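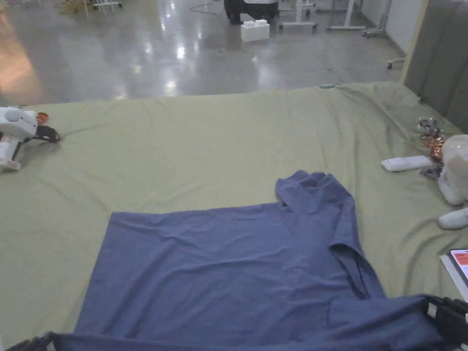
Simone Peixoto wrote in to ask whether the Nekbridge will work in a machine with a dead floppy controller. Yes, it will. The board talks to the expansion bus directly and never touches the floppy circuit. Her other questions, and a few from the rest of the inbox, are answered on this page.

What does the Nekbridge do?
It plugs into an 8-bit ISA slot and makes an SD card look like an MFM hard disk. The BIOS on the board handles booting.

Which computers has it been tested in?
XT-class machines and most 286 clones. Some 386 boards run the bus too fast — set jumper J4 to add a wait state.

How large can a disk image be?
DOS 3.3 is limited to partitions just under 32 MB, so we ship a 30 MB image. Later DOS versions can use bigger ones.

Can I read my old drive with it?
No. You need a working controller to pull the data off first. The Rustent utility will then convert the raw dump to an image file.

It hangs at the memory count. What now?
Check for an address conflict. The ROM sits at C800 by default, and many network cards want the same spot. J2 moves it to D000.

Is the design open?
The schematic, board files and firmware are all in the repository. The Rácz loader has its own license, so read that before selling kits.

How many parts are there to solder?
There are 178 solder joints on the revision B board, nearly all through-hole. The SD socket is the only surface-mount part.

Where do I get a bare board?
From Vandside, in the parts section. Revision A boards sold before August need one cut trace and a jumper wire — see the errata sheet.

Last updated 1/22/22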